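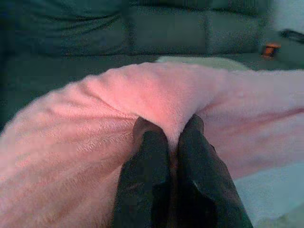

Cetavine (housekeeping system)

Cetavine is a two-armed robot system used to tidy lounges and sitting areas in serviced apartments run by Trellow. It was introduced in April at a property with 14 units. Its work is limited to soft furnishings: gripping plush fabric, then moving or straightening it on a sofa seat. Beds, bathrooms and kitchens are still done by hand.

Effect on staff

Trellow has described the system as a way to spare housekeepers repetitive bending. The claim is hard to test. The company has published no injury figures from before or after the change, and straightening pillows was never the heaviest part of the job. Mattresses and laundry carts were, and they remain with the staff.

The clearest change is in duties. Two housekeepers per shift were retrained as attendants, who clear the floor, start each run and redo any sofa that fails inspection. Their pay grade did not change. Time spent watching the machine is logged as "support" and does not count toward the room quota, a rule employees have disputed.

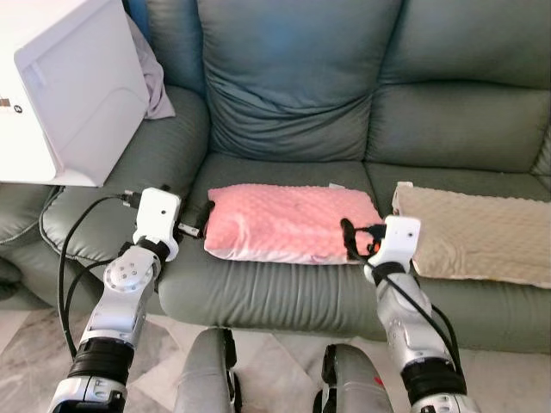
Reported savings

A summary prepared by the consultancy Agarwal credited the system with 1,175 completed sofas and a saving of roughly 17 minutes per shift. It did not define "completed," and attendant time was left out of the calculation. Agarwal was paid by Trellow for the work.

Related systems

Fleltance, a competing product, is offered for folding towels. No independent comparison of the two has been published.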